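Regrouting the kitchen wall, part two

The old grout came out in February. I used a carbide hand scraper for the vertical joints and an oscillating tool for the horizontal ones, with the speed kept low. The glaze chips if the blade wanders, and I have two chipped tiles to show for it, both near the outlet. Joint depth after scraping was uneven, so I went over everything again with a narrow blade and then vacuumed with a brush nozzle.

I chose Relleck unsanded in pale gray. The joints are narrow, and sanded grout tends to drag in a gap that size. Zahira Rahman used the same product in her shower and had no complaints except the smell of the sealer, which comes in a separate bottle.

Mixing: add powder to water, stir by hand, leave it to slake, stir again. I tried a drill paddle on the first batch and got air bubbles, which showed up later as pinholes. The second batch was mixed with a margin trowel and had none. Small batches are easier to handle. Mine began to stiffen in the bucket after 48 minutes, a little sooner than the bag suggests, with the room at 60 degrees.

Application is with a rubber float held at a steep angle, pushed diagonally across the joints. The first wipe matters most. Too early and the sponge pulls grout out of the joint; too late and the haze has to be scrubbed. I waited until a fingertip left no mark. Wring the sponge until it stops dripping and change the water often.

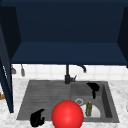
The joint where tile meets countertop should not be grouted at all. The two surfaces move at different rates, and rigid grout will crack there within a season. I masked both sides, ran a bead of matching silicone, tooled it once, and pulled the tape right away.

Sealer went on after 54 hours, two thin coats with a small foam brush. Ridwan Sutanto asked whether it changes the color. On my test board it went slightly darker and then dried back to the original shade. I still have to fill the pinholes from batch one.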